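搬家第三天，才知道什么东西最难带

箱子拆到第21个，Carys Ruddock坐在地上不动了。找不到开罐器。晚饭是饼干。

她从Ulen搬到Srithong，换工作，换房子，顺便换了一套生活习惯。公司给报销，给得不多。搬家公司叫Geston，报价单上写得漂漂亮亮，三个人，一辆车，一天搞定。结果分了两趟，沙发第二天才到。

这种事现在太常见了。租约一年一签，房租一涨，人就走。Wiroj Khamphan干搬运好多年，八月最忙，腰也最疼。“客人都说东西不多。”他笑，“没有一个是不多的。”

他的经验：书用小箱，被子用大箱。很多人反过来装，箱底直接漏掉。厨房最后收，最先拆。药、充电器、合同，自己背着，别上车。

押金是另一场仗。Ratih Nair退租那次，房东扣了她489块，理由是墙上有钉眼。她翻出入住时的照片，钉眼早就在。来回吵了好几轮，钱退了，人也累了。现在她每搬一处，进门先拍，墙角、水龙头、地板缝，一样不拉。
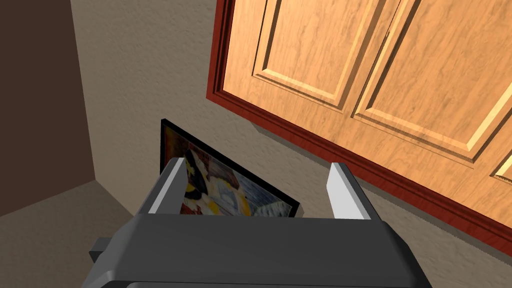
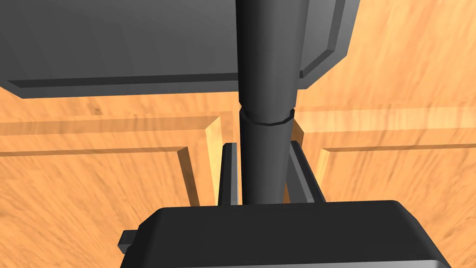
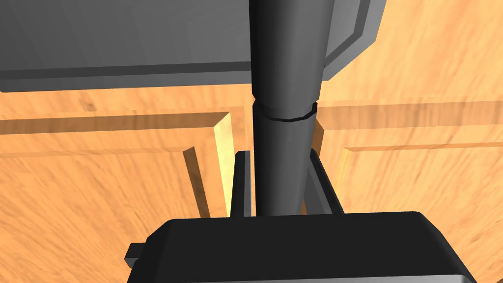 新家头几天，人是飘的。半夜起来摸不到开关，撞门框。楼上的脚步声听着特别响，过一阵也就听不见了。Carys说她头一个星期天天回同一家面馆，不是多好吃，就是老板认得她了，不用再开口解释要不要香菜。

Achilleas Margaritis今年78，一辈子搬过很多次家，最后这次最不情愿。女儿嫌老房子楼梯陡。他带走的东西少得让人吃惊：一口锅，两件大衣，一盒信。其它的送了，卖了，扔了。扔的时候不看，他说，看了就扔不掉。

那盒信他到现在也没打开过。放在床底下，知道在就行。

说回钱。报价一定要问清楚楼层费、等候费，还有拆装算不算在里头。Thongchai Khamphan给弟弟Wiroj管账，电话里最怕听到“到时侯再说”。到时候就是在楼道里吵。写下来，发个短信也算。

Carys的开罐器后来在一只雨靴里。谁放的？她自己。罐头已经不想吃了。剩下几个箱子靠墙堆着，上面搁了块布，当桌子用，先这样吧。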